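Last updated: August 2025

Search this blog Type and press enter

Coats, mostly

Quick one, I've got a shift in a bit and I've promised three people I'd write this down.

So the returns floor at Pravcombe. When I started we had two long rows of tables and you stood at yours and did clothes. Out of the bag, check it, zip up, fold, new bag, label, gone. All day. My shoulders hated it but I was quick and I liked the people. Then in March the Veranura line came in, one long grey thing down the middle where row two used to be, and row two became "the team formerly on row two". Some went to packing, some to the late shift. A few left.

The line does t-shirts. It does t-shirts very well, I'll give it that. Towels as well, and jeans if someone lays them straight for it. Best day so far was 2670 pieces, it was up on the board with a smiley face next to it. What it can't do is coats. Anything padded, anything with a hood, it sort of pats it and gives up and a light comes on, and one of us walks over. We walked over 487 times in the first week. I know because Syahrul Lubis had to log every one with a reason, and after a bit the reason was just "coat".

So now there is a second sort of job, and that's the one I wanted to write about. You get a pair of hand-held grippers, one each hand, blue pads on the inside of the jaws, and you do the coat with those. No fingers on the cloth if you can help it. The recordings go off to the people teaching the next version. Some of it gets done on site and a lot of it gets done at home, on beds, sofas, whatever you've got, they want it different every time. 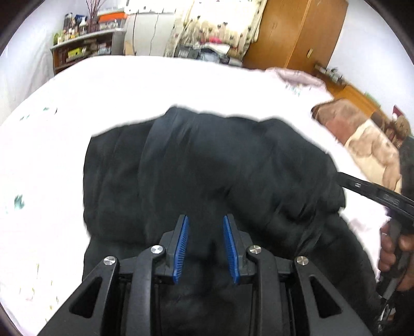

First few goes I was hopeless. You don't realise how much you feel a sleeve before you pick it up. With the grippers you're guessing, you pinch and it slides, or you get both layers when you wanted one. Black is the worst. You can't see where the arm stops and the body starts, it's all just dark. Ikhsan Wuisan told me to stop going for the middle of things and go for edges — cuff, hem, corner of the hood — and that did help. He was on row two for years, and he folds like other people shuffle cards.

It's a funny feeling though. I asked him straight if it bothered him, teaching it the only bit it couldn't do. He said it bothered him more being sent to packing. Which, fair.

The money is a touch better per hour but the hours are all over the place. That's my main moan. On the old rota I knew what I was on. Now it's a message the night before saying can you do outerwear tomorow, and if you don't answer it goes to someone else. Syahrul has asked for a proper rota twice. We've been told it's being looked at.

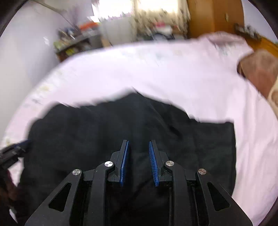 And your hands ache in a new place. With plain folding it was shoulders and lower back. With these it's the base of the thumb, and the wrist on whichever side you do the lifting. I do 8 coats then stop and shake my hands out, nobody's told me to, it's just where it starts to hurt. Boiko, the agency that does our pay, sent a leaflet about stretches. It was for typing.

What else. The quiet. The old rows were loud, radio on, someone always telling a story you'd already heard. The line hums and you stand by it on your own waiting for the light. At home it's quieter still. I put the kettle on between goes and talk to the jacket a bit. I do miss the tables.

Good side, and there is one: I'm not bending to the bottom of the cage any more. The line takes the boring stuff and I don't want the boring stuff back. Friend of mine at Zakinden has the same setup and says their lot got trained on fixing jams and got a pay grade for it. I'd do that. I've asked. If ours did the same I'd have a lot less to say on here.

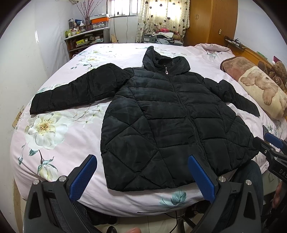 Tips if you're starting on this, since a couple of you messaged. Get it flat before anything else, properly flat, sleeves out where you can find them. Zip pull is a decent thing to aim for if you've lost your bearings. Don't rush the hood. Go slower than feels sensible, the quick ones get binned and you dont get paid for binned ones on the home rate. Have a drink of water. Charge everything the night before.

There's a new version of the line due at some point, 3001 it's called, and supposedly it'll have a go at padded stuff. Ikhsan wants to be stood next to it on day one with a really awkward parka. I've said I'll hold his tea.

Right, bus. Will answer comments tonight, and yes I know I owe you the soup recipe.

Related posts
The week row two went
What they pay for nights now
Thumb supports, the cheap ones and the other ones
Leaving do, part 2
Getting the early bus with a bad knee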